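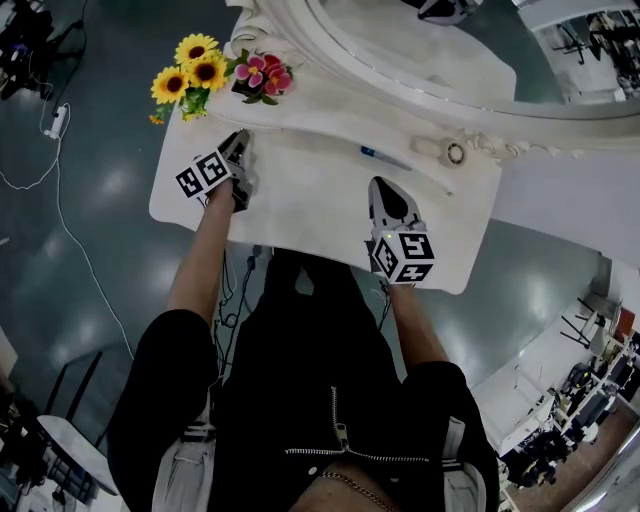

Keeping Cut Flowers Fresh at Home: A Comparison of Vase Water Treatments

Kai Wiegand
Introductory Plant Science, Clascombe College
Project report, spring term

1. Background

Cut flowers start to decline as soon as the stem is separated from the plant. The stem can still take up water, but the supply of sugar from the leaves is limited, and bacteria in the vase water multiply and block the vessels at the cut end. A flower with blocked vessels wilts even when the vase is full.

Most households use plain tap water. Many also use a home remedy, such as sugar, vinegar, or a small amount of bleach. I wanted to know which of these is worth the trouble in an ordinary room, where the temperature is not controlled and people move things from one surface to another.

2. Question

Does a homemade mix of sugar and vinegar keep carnations in good condition longer than plain tap water, and does changing the water matter more than what is in it?

3. Materials

The carnations came from Pletlow, the flower stall near the main bus station. They were all white and bought in a single purchase. I used 30 stems. Two were held back as spares.

The vases were plain glass jars of the same size. I washed them with dish soap and rinsed them twice. The sugar was table sugar and the vinegar was white vinegar from the supermarket.

4. Method

I recut every stem at a slant under running water and stripped any leaves that would sit below the water line. The stems were divided among four groups:

Group A: tap water, never changed, only topped up
Group B: tap water, changed every second day
Group C: sugar and vinegar, never changed, only topped up
Group D: sugar and vinegar, changed every second day

The jars stood in the Dernden Hall study room, away from the radiator and out of direct sun. I checked them at 8 in the morning and wrote down which flowers had curled petals, brown edges, or a bent neck. A flower with any two of these signs was marked as finished. The trial ran for 15 days in February.

5. Results

Group A did worst. The water turned cloudy early, and the stem ends felt slimy when I lifted them out. Several flowers had bent necks before the first week was over.

Group B did clearly better than Group A. The water stayed clear between changes and most of the flowers were still upright in the second week, though the outer petals had begun to brown.

Group C was mixed. The buds opened wider than in the tap water groups, which I put down to the sugar. After that the water clouded and the flowers dropped off quickly.

Group D lasted longest. Most of its flowers were still usable on the last day.

6. Discussion

Changing the water made more difference than the recipe. Group B outlasted Group C even though it had nothing added. Sugar feeds the flower but also feeds bacteria, and the vinegar in my mix was probably too weak to hold them back for long.

The room was a weak point. The heating went off at night, and on some mornings the jars were cold to the touch. I did not have a thermometer to record this. One jar from Group B was also moved to a windowsill by another student and stood there for most of an afternoon before I put it back. I kept its flowers in the results.

Judging a bent neck by eye is not exact. My tutor, Ms. Kravets, suggested measuring the angle with a protractor, and I would do that if I ran the trial again.

7. Further work

A second trial could use roses, which are known to be more sensitive to blocked stems. It could also include a commercial flower food for comparison, and a group whose stems are recut at every water change. I did not recut stems after the first day in any group.

8. Sources

Course handout on water transport in stems, Clascombe College
Lab notebook, K. Wiegand, February entries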